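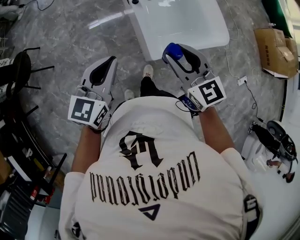
One buyer wrote to us that a power strip is a power strip, and why pay 39 for a white one? Fair question, and we asked it too before we stocked the Voltside.

The maker calls it "smart-looking". It's white plastic with a thin white lead, and it will show scuffs if you keep it on the floor. The cable lies fairly flat on stone or tile, though people will still catch a foot on it if it crosses a walkway - run it along the wall.

Rated load: 3000 W in total. We wouldn't go near that for hours on end, whatever the box says. Don't plug one strip into another, and keep heaters off it.

Lead length: 3 m
Colour: white only
Guarantee: two years, cable damage not covered

The Botis strip costs 8 less and does much the same job. Its switch felt loose on the samples we tried, so we dropped it.

Prices checked 01/08/2024. Returns accepted unused, in the box.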